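So I finally gave up on the big weekly grocery run. We used to drive out to Filtdale with a list as long as my arm, come home with four bags, and throw out half a bag of sad salad by the end of the week. Now I walk over to the little market on Unden every two days and just buy what we're going to eat.
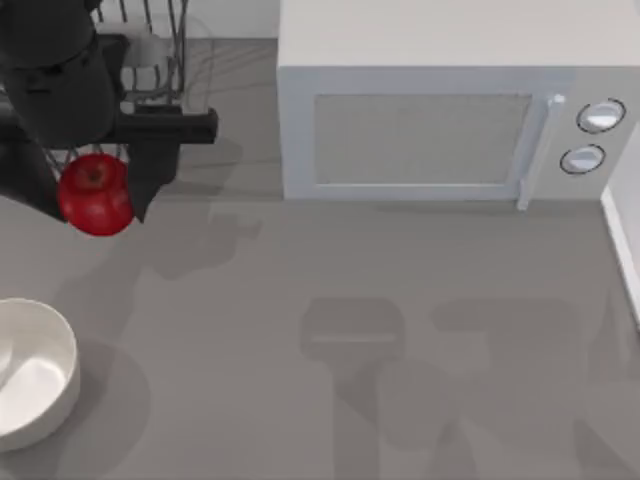
I thought it would cost more, and the first month it did (the bakery is right there, what can I say). But since March we've been spending less — and I've stopped finding mystery cucumbers at the back of the fridge! Dinner gets decided at 3 in the afternoon, usually while I'm standing in front of the onions.

I still drive out for rice and coffee. The coffee on Unden is terrible.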